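Hongjun Jin had looked after the gripper since February, and he knew its bad habit. The left finger arrived late.

He tightened the pivots one by one and closed the fingers above the mattress.
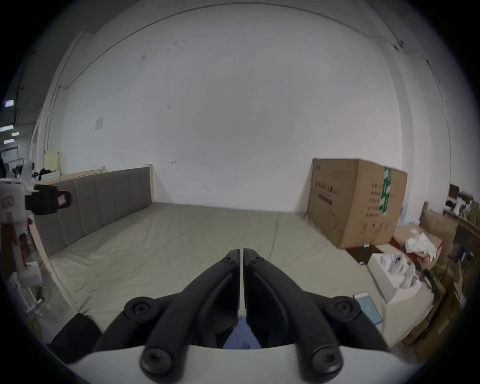 The fingers closed, tip to tip.

"It is straight," said Selim.

"Straight is easy with nothing inside."

So Selim went to the far side of the bed with the second gripper and took one end of the blue cloth. Hongjun took the other. He thought of his old teacher in Wultodell, who tested every repair by pulling.

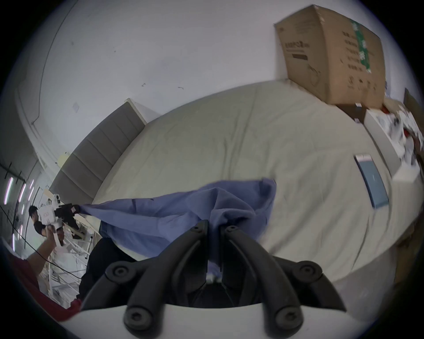 Selim at the far end, Hongjun's gripper in front.

"Pull more," Hongjun said.

"My arm is tired."

"Then count to five, and after this we eat."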